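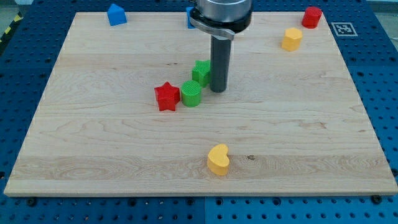 Board setup, rod down by the green star. Tag is far upper right.

Push planner keeps shoving two blocks when I ask for one
Forum: Manipulation software > Planning and control

rodpusher_kel
ok so stuck on this since June. Tabletop pushing, single rod, 3D printed shapes on a wood board. Language command comes in ("move the green star left"), policy gives a 2D setpoint, low level does the cartesian thing at fixed height. Works fine on isolated blocks like the yellow bean up front. Falls apart in the middle where green star, green cylinder and red star are bunched up. Ask for star, the cylinder goes with it. Every time.

Running the Turine planner on top of stock Grirkuvov controller. 2,000 logged pushes, 1,738 usable after I threw out the ones with tracking dropouts. Anyone got multi-object contact working in Turine or do I write my own cost?

mbeckwith
What's your contact model? Turine default treats every block that isn't the target as a static obstacle. So it thinks the cylinder is a wall, finds no path around, then falls back to straight line push. Check your log for "fallback=1".

rodpusher_kel
huh. fallback=1 on 506 of them. didnt even know that flag existed

mbeckwith
There you go. It's in the docs, under a heading no one would open. Set obstacle_mode to movable and give it a displacement cost per block. Start low.

tallow77
Disagree with that as a first step. Movable mode needs decent pose on every block, and look at where the rod housing is. There's a blue block at the back almost completely behind the clamp ring. If the tracker only gets a sliver of it you'll have a phantom obstacle jumping around and the planner will dodge nothing. Fix perception first.

mbeckwith
It's a block at the back edge. He's pushing in the middle. Who cares

tallow77
The planner cares, it replans over the whole board. We had exactly this on the Forsyth cell, one occluded block flickering and the rod would do a little loop before each push. Took me ages to find.

rodpusher_kel
wait mine does the loop!! thought that was a speed limit thing

tallow77
Nope. Hold last pose while occluded, don't re-estimate. If mask area drops below some fraction of the expected area, freeze it. Release when the rod moves away.

jovita_b
Two cents. How are you segmenting, by color? The green star and the green cylinder are close enough in the picture that a color mask could give you one green blob. Then "green star" centroid ends up between the two and of course you push both. Has nothing to do with obstacle mode.

rodpusher_kel
color threshold then contour split. contour split is... not great when they touch

jovita_b
So dump the masks for the 506. Bet a lot of them have one green contour where there should be two.

mbeckwith
Could be both. The fallback flag is still real though, a bad centroid doesn't set that.

jovita_b
It can if the merged blob makes the target footprint bigger than the gap. Planner says no collision free approach, fallback. Same flag.

mbeckwith
ok fair, hadn't thought of that

rodpusher_kel
Looked at 200 of the masks by hand over lunch. Merged green in most of them, yes. Some are clean and still fallback, so you're both right I guess. Red star splits off fine, being red. Except it sits a bit tilted in the pic and then my height-based crop eats the top of it. Separate problem.

grit_and_servo
Drop the height crop, you know the board plane already from the tag. Also why thresholds in this day and age, train a tiny keypoint net on the top faces. Shapes are fixed, you could render the whole training set.

tallow77
Rendered only? Those layer lines on the top faces will bite. I'd mix in real crops.

grit_and_servo
never bit me. randomize the lighting and move on

tallow77
You also had Grullier calibrating your camera for you.

grit_and_servo
lol ok. true

rodpusher_kel
Plan for tonight: 1) freeze pose when occluded 2) template match star vs cylinder inside the green blob, no net yet 3) rerun the same start poses with obstacle_mode static, THEN movable, so I know which change did what.

jovita_b
Good order. Log the centroid per frame too. And if you write the template thing up, post it, I've got the same trouble with two reds. – Jovita Beltrán

mbeckwith
For step 3, displacement cost 0.1 and go up from there. Too high and it acts just like static again.

rodpusher_kel
Update. Freeze is in, loop is gone. Template match picks the star correctly when they're near each other, still flips sometimes when the rod is right up against it and hides a point or two. Masking out the rod from the forward kinematics next. Havent touched movable yet.

tallow77
Dilate the rod mask a few pixels, kinematics and camera never agree that close.

rodpusher_kel
will do. does Turine take a per-block confidence or do I have to drop the bad ones myself

mbeckwith
There's a weight field on the object message. It's ignored in static mode, only read in movable.

rodpusher_kel
of course it is. ok trying that after the rod mask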